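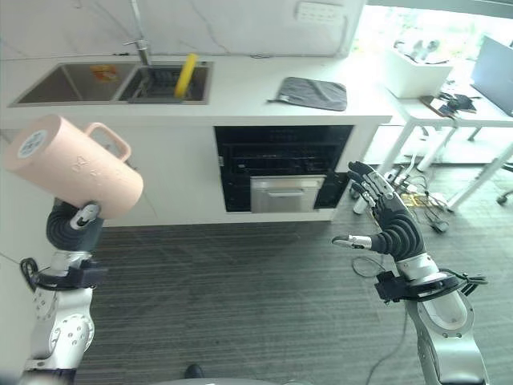 ## 4. Comparing hands before you commit to one

Skikico's data sheet for its five-finger hand promises "household-ready grasping straight from the box." Treat that as advertising until your own log sheet says otherwise. The procedure below is the one we use at Rurbridge to compare a Skikico hand with a Brinkmann hand, driven by the same Plaketti controller. It takes most of a day. Vendors like to show a single good grasp, and a single good grasp tells you very little.

### 4.1 Set-up

1. Mount the hand and route its cables with enough slack for a full turn of the wrist. Move the wrist by hand through its whole range while the arm is unpowered. If a cable pulls tight at any point, re-route it.

2. Load the default grip settings. Do not use the vendor's "tuned" profile for the first round. Birgit Hinrichs ran both and found that the tuned profile scored better on the vendor's own test objects and worse on ours.

3. Check that the wrist camera sees the fingertips with the hand open and closed. If a sleeve is fitted, check again with the sleeve on, as loose fabric can drift into view.

4. Run the self-test. A pass means the motors answered. It does not mean the fingers are aligned, whatever the green light suggests.

**CAUTION:** Keep your own hands out of reach once the arm is powered. The soft-stop feature is slow to react with a sleeve fitted, and we would not rely on it without one.

### 4.2 Choosing objects

Pick things your robot will meet in its work. Foam cubes flatter every hand on the market. Our list has a light plastic pitcher, a thick disc with a raised rim, and four more objects of your choice, for a total of 6.

Test the pitcher by its body as well as its handle. A hand that can only manage the handle will need someone to turn every pitcher the right way round, and no brochure mentions that person's wages.

Test the disc over a rack, where there is less room for the thumb to come up underneath.

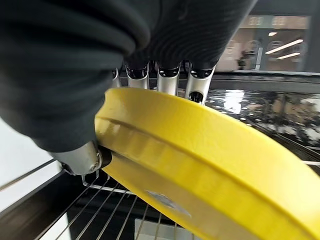 *Figure 4-2. Rim grasp over the wire rack, sleeve fitted. Four fingers on the upper rim, thumb against the side.*

**Note:** Record sleeve on or sleeve off for every run. Nhàn Quan went back through 1,243 logged grasps in June and had to throw out 500 because that box was blank. The vendor's claim that the sleeve "does not affect performance" has not been confirmed by anything we kept.

### 4.3 Running the comparison

1. Bring the hand over an open stretch of table with the fingers hanging down. Look for a finger that sits higher or points further out than it did at the last check. Some spread is normal, so compare with your own earlier picture and ignore the drawing in the data sheet.

2. Move power strips and loose cables out of the sweep area before starting any automatic run.

3. Run each object with the default settings. A grasp counts only if the object is lifted, held and put back without help. Nudging it with a ruler is help.

4. Swap hands and repeat. Leave the lights, the object positions and the controller settings as they were.

5. Take a wrist camera picture of the open hand at the end of the session and file it with the log.

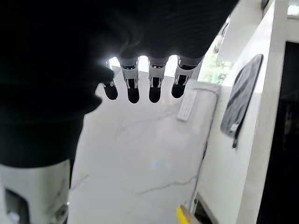

### 4.4 Reading the results

Compare failures first. Two hands with the same score can fail in very different ways, and a slow slip is easier to live with than a sudden release.

Be suspicious of the controller's "grip confidence" figure. Ours has reported high confidence with nothing in the hand. Leave it out of the report until you have checked it against your own notes.

If the two hands come out close, repeat the session on another day before ordering anything. Our first comparison favored Brinkmann on a Thursday and Skikico at the next session, with no change that we could find in the log. For recalibration between sessions, see Section 5.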